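Panel perforado Vistano para pared de taller: reseña

El Vistano se vende en planchas de chapa perforada con el borde plegado. Compré cuatro para forrar la pared del banco y dos laterales. Cada plancha pesa lo suyo y conviene montarla entre dos personas. El fabricante incluye 58 tornillos, tacos de 7 mm y separadores de plástico; estos últimos los cambié por los Galbraith metálicos, que no ceden al apretar.

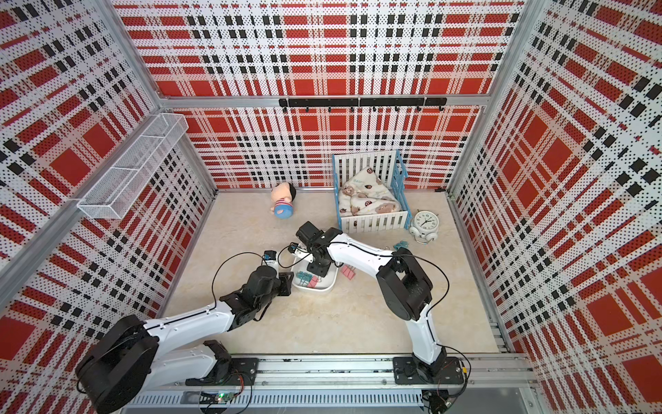 El acabado es lo que más varía de una serie a otra. La gris lisa disimula mal las huellas y los roces. Las chapas blancas estampadas, como las de cuadros escoceses en rojo y negro, pierden algo de definición: el dibujo queda punteado por las filas de agujeros pequeños y a corta distancia se lee peor que en catálogo. Con perfil de aluminio en las esquinas el encuentro entre paños queda limpio.

Los ganchos Dretent entran con holgura y giran si se cuelga peso descentrado. Con 50 N aplicados en la punta no aprecié flecha en la chapa.

A favor: planeidad, plegado sin rebabas. En contra: separadores, instrucciones solo en inglés y una plancha con la esquina golpeada, que cambiaron sin discutir.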